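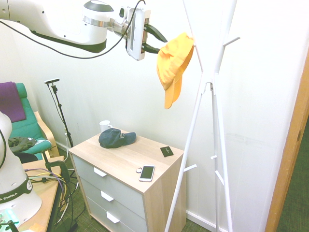

4.2 Giveaway placement and visitor dwell time

The second part of the study looked at how small exhibitors hand out promotional items and whether the method changes how long visitors stay at the booth. Most of the exhibitors we observed at the Celtville trade fair in June used one of two methods. In the first, items were stacked on a front table and visitors helped themselves. In the second, items were shown on a stand or rack further inside the booth, and staff handed them over on request. Wearable items suit the second method well, and a yellow cap beside a tall white coat stand can be seen from farther down an aisle than the same cap lying in a box. Pens, notepads and drink bottles were nearly always placed on the front table.

We recorded 457 visits at 17 booths. A visit was counted when a person stopped inside the marked floor area of the booth or touched its front table. Visits shorter than five seconds were left out. Booths larger than a double unit were also left out, as their layouts were too different from the rest to compare. Of the 17 booths, 11 used the front table method for the whole day. The others used the rack method or changed from one to the other at midday.

Visits to front table booths were short. Many people took an item without speaking to staff and moved on to the next booth. Visits to rack booths were fewer but longer, and more of them included a conversation. This held in both the morning and the afternoon, although the gap was smaller after 3 p.m., when the hall was less busy and staff at all booths had more time to talk.

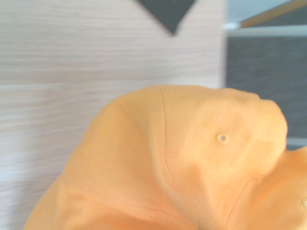 Jernix told us in the follow-up survey that longer visits were not always what a small exhibitor wanted, and that with two people on the booth a long talk with one visitor often meant losing three others. The same reply asked us to report contact details collected per hour as well as dwell time. We agree that dwell time alone is a weak measure, and the contact figures are given in the next section for the booths that were willing to share them.

Two limits should be kept in mind. Booths were not assigned to a method, so exhibitors with more trained staff may have been more likely to choose the rack. Position in the hall also differed - the booths near the main entrance, including Xia, had more passing traffic than those along the back wall. We tried to correct for this by comparing neighboring booths where possible, but only nine pairs could be formed. A repeat of the study at the Cerkuvow fair, where booth positions are drawn by lot, would help to separate the two effects.
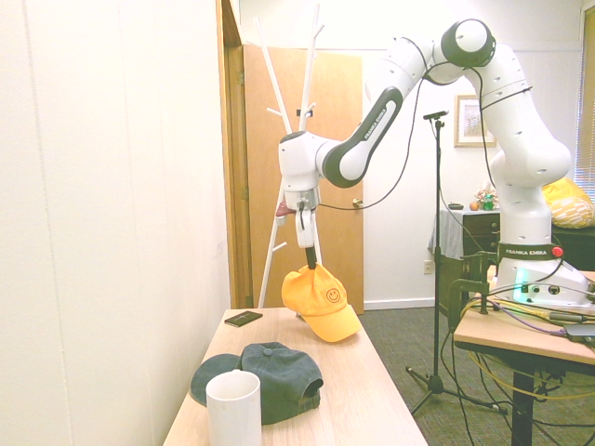

Figure 3. Yellow baseball cap held above a light wooden table by a robot arm.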